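Grip pad on a hand-held gripper loses hold after a short period of use
2 min read

Girish Malhotra

I am assembling a hand-held gripper in a shared workshop, for recording demonstrations that will later be used to train a small arm.
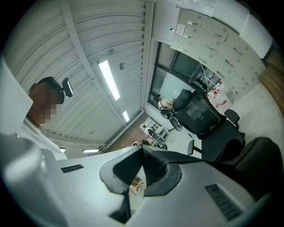 The grip pad performs acceptably at first. After 17 minutes of continuous use, smooth objects begin to slide, and wiping the pad restores the hold only briefly. The spring force has not been altered. Should the pad be replaced, or is the closing force more likely to be at fault?

Fodor

Please check the closing force before purchasing anything. Hang a luggage scale from a closed finger and record the reading at the start of a session and again after 10 minutes. A drop of over 10 percent indicates the spring or the linkage – most often a screw that has worked loose. If the reading is steady, the pad surface is the cause. Clean it with isopropyl alcohol on a lint-free cloth and allow it to dry fully. Household cleaners should be avoided, as many leave a film.

Zistomley

Replace the pad. Ours lasted 2 months.

Vitia

I agree with the force test described by Fodor. It is also advisable to inspect the adhesive beneath the pad. On our build the pad was shifting on its backing, and this was mistaken for slipping at the surface. Contact cement resolved the matter – it requires a full night under a clamp.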